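How to Host a Hand-Held Gripper Demonstration at an Open Day

Kernano Visitor Programs, Grurbridge
Revised June 2023

This guide is intended for staff who prepare and deliver the tabletop demonstration during open days at the Grurbridge centre. It covers the room, the table, the equipment checks, the demonstration itself and the close of the session. The same procedure applies at the Bragança site, with the exception of the booking arrangements, which are handled locally.

A standard session runs for 20 minutes and admits no more than seven visitors. Larger parties must be divided at reception before they reach the demonstration room. The previous open day, held in December, received 1,143 visitors across all activities, and the queue outside the demonstration room was the most frequent subject of comment on the feedback cards. Session leaders are asked to keep to the timetable.

Before the doors open

1. Collect the session kit from the equipment store and sign the register. The kit consists of two hand-held grippers, a cleaning cloth, a printed timetable and a box of practice objects. Grippers are issued in pairs and must be returned in pairs.

2. Inspect each gripper. Close the jaws fully and release them several times. The fingertips should meet evenly and open without sticking. Examine the inner pads for lifting or tearing. A unit with a damaged pad is to be tagged and exchanged at the store; it is not to be repaired in the demonstration room.

3. Inspect the marker cubes. The printed squares must be clean, flat and free of glare. Wipe them with the dry cloth only. Tape, stickers and visitor badges must not be placed on any face of a cube, as the tracking software reads the position of the gripper from these patterns.

4. Start the Pekosia recording software and enter the session number. Record a short test with both grippers moving over the table, then play it back. If either gripper is lost from the tracking view, adjust the room lighting and repeat the test before admitting visitors.

Arranging the table

5. Place the objects toward the far side of the table, leaving the near side clear for the hands of the person demonstrating. Objects should differ in shape and in the way they are grasped. A box with a latch, a shallow tray and a houseplant make a satisfactory set.

6. Route lamp cords along the back of the tabletop. Cords must not cross the working area or the path visitors use to approach the table.

7. Mark the standing line for visitors. It is set well back from the table so that the person demonstrating can step away without turning.

Delivering the demonstration

8. Welcome the group and state the safety rules: visitors remain behind the line, bags are left on the hooks by the door, and the grippers are handled only when the session leader invites a visitor to do so.

9. Explain the purpose of the work in plain terms. A suitable form of words is as follows: "A person carries out an everyday task using the same kind of fingers a robot would have. The movements are recorded, and the recordings are used to teach a robot arm to do the task." Children's groups may be told that the person is showing the robot how the job is done.

10. Take up the starting position. Stand at the near edge of the table with one gripper in each hand, jaws open and directed toward the tabletop. Hold this position for a count of three so that the software can register both cubes.
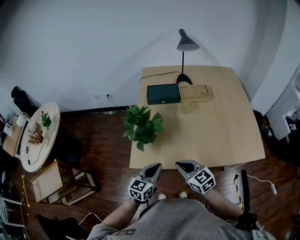

11. Perform the first task at a slow and constant speed. Approach the object, close the jaws, lift, move and release. Avoid crossing the wrists, which hides the markers from view. Describe each movement aloud as it is made.

12. Perform a second task that requires both hands, such as steadying a box with one gripper while the other works at the lid.

13. Invite one or two visitors to attempt a simple lift. Adjust the table objects for seated visitors where required. Recordings made by visitors are deleted at the end of the day and are not added to the training collection.

Closing the session

14. Stop the recording, return both grippers to the kit and direct the group to the exit door. Questions of a technical nature may be referred to the information desk.

15. Reset the objects and complete the session sheet. Sheets from all 21 sessions are to be delivered to the Visitor Programs office by the end of the open day, together with a note of any equipment exchanged.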